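Dirholm Serving Tray, Large

I've been selling the Dirholm out of my little shop since September and I still grab mine every morning (coffee, toast, the paper, all in one trip!). It's 28 dollars, gray, with rounded corners and sides deep enough that a wobbly mug stays put.

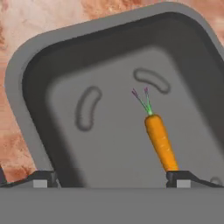

Gülizar Kahraman wrote that she carries soup for four up 22 stairs on hers and hasn't spilled yet, though she does wish it came with handles. I hear you, Gülizar! The Jiston has them, for 37 dollars.

Wash it by hand with dish soap and skip the scouring pads. Orders go out Mondays.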